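Subject: Re: [uvcombe-tenants] Records law and the door fob logs

On the question from earlier this month:

> Does anyone know if the management company can hand our door
> fob records to the police without telling us? The Clostley
> office said it was "standard" and left it at that. I asked how
> long they keep them and got no answer. There are 310 units on
> that system.

I went through the lease and the vendor agreement that came with the September packet. Short version: the lease says nothing about fob records. The vendor agreement with Tilluler does, on its last page. It lets the building release entry records "upon lawful request." It doesn't say warrant or subpoena, and it doesn't say a tenant has to be told.

I'm not a lawyer. The clinic in Baidoo read both documents and said the wording is loose enough to cover an officer asking at the front desk. They also said we can ask for better wording before the agreement renews, and that a written request signed by tenants gets more attention than separate emails.

My notes are below, in the order I'd send them.

1. What we ask for now

A copy of the retention schedule, and a list of who can log in to the system. Keep it to one page. The clinic suggested asking for a reply in writing.

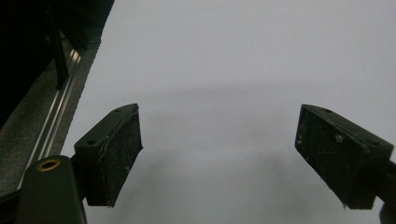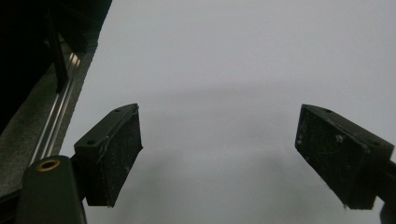
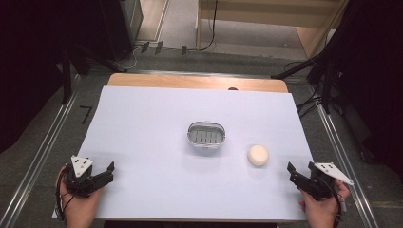
2. What we ask to change

Replace "lawful request" with "warrant or subpoena." Add notice to the tenant within a set number of days, unless a court orders otherwise. Delete entry records on a fixed schedule. The current agreement has no deletion date at all.

3. Signatures

The Clostley building got 280 on its parking letter, so a good turnout is possible. Sign with your unit number only. Leave off your phone number, which the office doesn't need for this.

If you have an older lease than mine, please check whether it has a privacy section and send me the wording. Mine goes straight from "Keys" to "Pets."

I'll post the draft letter to this list before it goes to the office.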